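Sorting out the extension leads

Posted in March, filed under Workshop

The box of mains leads under the bench in Gastthorpe had reached the stage where the lid no longer closed. I emptied it, put everything on the table and went through it one item at a time.

The working rule is simple. A strip in this country, behind a 13 A fuse, is good for about 3 kW in total, however many sockets it has. Adding cube adapters gives you more outlets and no more current. I have no objection to cubes for chargers and desk lamps. The fan heater gets a wall socket to itself, as does the kettle.

Weight is the other consideration. A cube stands well proud of the strip, and anything plugged into its side acts as a lever on the contacts. If a cube rocks when pushed with one finger, I take it out of use.

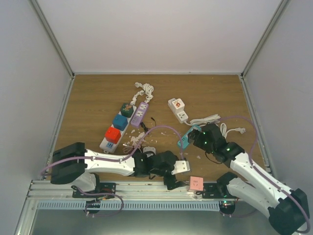 Each lead got the same treatment. Unplug everything, wipe down the casing, then run the flex through the hand from one end to the other, feeling for nicks and flat spots. Open the plug if it can be opened, check the cord grip is holding the outer sheath and not the cores, and read the fuse. Two plugs had 13 A fuses on flex that was only fit for 5. Those were changed.

Continuity on the earth came next, socket by socket, with the meter. Anything that wandered when I moved the flex went in the reject pile. The total was 6 rejects, all of them old. I cut the plugs off before binning them so they can't find their way back.

Mieke Meijer asked in the comments last time whether I label by length or by load. Both, now. The tag goes at the plug end – length on one side, fuse rating on the other – in paint pen, as printed labels from the Michiels tape machine peel off after a winter in the shed.

Storage is loose coils of 300 mm diameter, held with a hook and loop strap. Never wound round the casing, which strains the flex where it enters.

Still to do: the cable reels.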